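Clokell Shallow Basket, Medium: Review After One Winter

I bought two of these in October to replace the plastic bins in our living room. We have a toddler and an old dog, and both of them own a lot of small things that end up under the couch. I wanted something low enough that the toys on the bottom could be seen and plain enough to leave out when people come over.

The medium cost me 40 dollars. Telteo sells a similar one for less, but the rim on the one I looked at in the store was already coming apart at a corner, so I passed.

Weave and shape

The weave is tight. Crayons don't poke through it and crumbs mostly stay in, so you do have to turn it over and tap it out now and then. The sides are low and straight and the corners have held square. I was told by the shop that it would soften over time. Mine hasn't much.

There is no liner. I thought I would miss one, but the last liner we had came untied every week and I was glad to be done with it.

The color is sold as Moss. On the website it looked closer to brown. On my shelf it is a dull green that goes with most things and hides dust pretty well.

Handles

The handles are slots cut into the end walls. They are big enough for my fingers and the edges are finished, so they don't scratch. With a load of board books in it the basket bows a little in the middle when you lift it by the ends. With soft toys it doesn't bow at all.

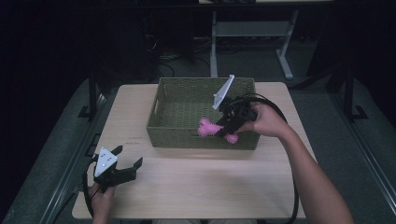 One reader of an earlier post wrote in to say the medium was too shallow for her house, and that stuffed animals rolled out every time she slid it off the shelf. She went up to the large and uses the medium for mail and dog leashes. Fair enough. I would not put anything taller than a softball in it if it is going to be moved a lot.

Cleaning

The tag says to wipe with a damp cloth and air dry. I did that after a yogurt spill and it left a faint ring, which went away after a second wipe with dish soap. The vacuum brush works fine on the inside. I have not tried hosing it off and don't plan to.

Smell

It had a grassy smell for the first couple of weeks. I left both baskets on the porch during the day and that helped. If you are sensitive to that kind of thing, open the box outside.

Compared with the Lavoie

I also have a Lavoie felt bin, which I reviewed last year. The Lavoie folds flat and is quieter on a wood floor. It also picks up dog hair and sags once it is half full. For a shelf I would take the Clokell. For a closet or the trunk of a car, the Lavoie.

Would I buy it again? Yes, in the medium, at the regular price. I would skip the matching lid, which costs extra and slides around.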